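Devetti Studio Setup Guide
Section 4: Importing hand-held gripper sessions and checking alignment
Revised 01/03/2023

Read Section 3 first if the project folder does not exist yet. The steps below assume Devetti Studio is installed, both grippers have been paired, and the Cirnik sync service is running on the same computer. If the service is stopped, the Import button stays gray.

4.1 Import a session

1. Open the project and choose File > Import Session.
2. Select the session folder. Do not select the video files one by one. The importer needs the encoder log and the clock file stored next to them.
3. Set Stream Count to 2 for a two-handed task.
4. Choose a sampling rate. The default is 80 samples per second. Lower rates save disk space but make the finger opening curve rough in fast moves.
5. Click Import and wait for the status line to read Ready.

Note: If the importer stops with code 2653, the clock file is missing or was renamed. Copy it again from the device and repeat from step 2.

4.2 Set the task region

The task region tells the tracker which surface the hands are working on. Points outside it are still used to work out camera motion, but they are left out of the object list.

1. In the Viewer, move to a moment when the gripper is open and the object stands clear between the fingers.
2. Click Region > Draw and mark the corners of the work surface. For a utensil holder on a small table, mark the tabletop and leave the counters behind it outside. 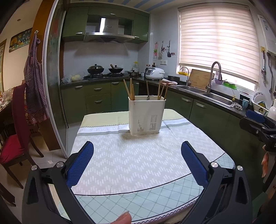

3. Type a name for the object. Use the same name in every session of a task, or the planner will treat each spelling as a separate object.
4. Set Object Type to Container if things are standing in it. The planner then keeps the contents and the container as linked items and limits tilt in any path it proposes.
5. Click Apply. The tracker runs again on the whole session.

Caution: Drawing a new region erases hand-made labels in that session. Export them first with File > Export Labels.

4.3 Check the finger masks

The fingers are in view nearly all the time, and the tracker has to ignore them. The Girard mask set covers the standard black fingers with blue pads.

1. Open Tools > Masks and load the Girard set.
2. Scrub through the session with Overlay turned on. The shading should stay on the fingers as they open and close.
3. If the shading drifts, raise Mask Margin one step at a time. A wide margin hides thin items such as chopsticks – stop as soon as the finger edges are covered.
4. In two-handed sessions, turn on Mask Other Hand. Look at a moment when the second gripper comes in from the side and confirm that it is not listed as an object.

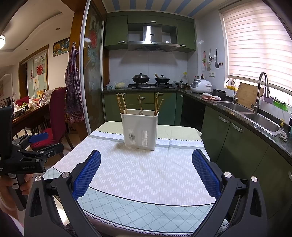

4.4 Save and send to the planner

1. Click Validate. Sessions that score under 46 are marked Review and are not sent.
2. Open any session marked Review and go back to 4.3. Poor masks and a badly drawn region are the usual causes.
3. Choose Planner > Send. The Cirnham planner opens in its own window with the object list already filled in.
4. Save the project before closing the planner. Paths are stored in the project file, so closing without saving discards them.

Note: Projects made before the December release open as read-only. Use File > Convert to make an editable copy.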